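Aug 5, 2024

Berkov to open garden shading showroom in Banarlow

Berkov, the supplier of parasols, awnings and shade sails for domestic gardens, has confirmed that its new showroom in Banarlow will open to the public in January. The site provides 925 square metres of covered display space and will carry the full Plitier range of cantilever parasols, together with replacement canopies and bases.

Lorna Lumbao has been appointed showroom manager and will lead the sales and fitting teams. 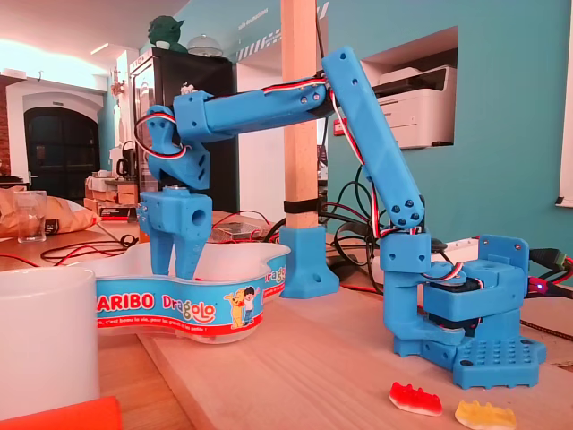

Range and services

Customers will be able to compare 38 canopy fabrics at full size and to see each parasol opened, tilted and closed before placing an order. A measuring service for fixed awnings will be offered within 30 miles of Banarlow. Orders above £1,750 will be delivered and installed free of charge within the same area.

Bradley Hartley, Managing Director of Berkov, said: "Shade is often the last thing people consider when they plan a patio. We want customers to be able to sit under a canopy and judge its size for themselves - a brochure cannot give them that."

Spare parts for older Plitier models, including cranks, ribs and cover bags, will be held in stock at the showroom. Existing guarantees are not affected by the move.

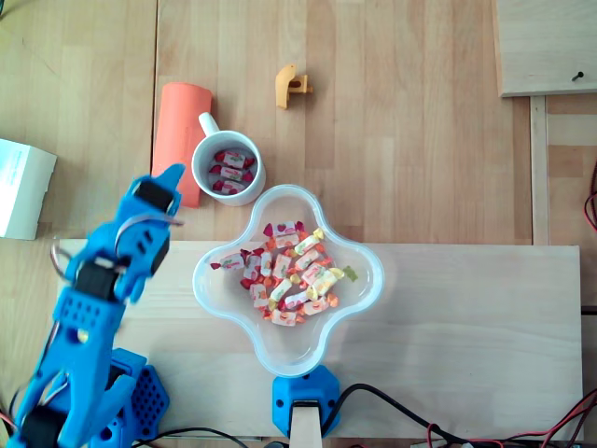 Blue gripper and orange roll.

Opening hours will be published on the Berkov website before the end of the year. Trade enquiries should be addressed to Eilif Öberg, Head of Trade Sales.

- Ends -

Media contact: Mark Anthony Magbanua, Berkov Press Office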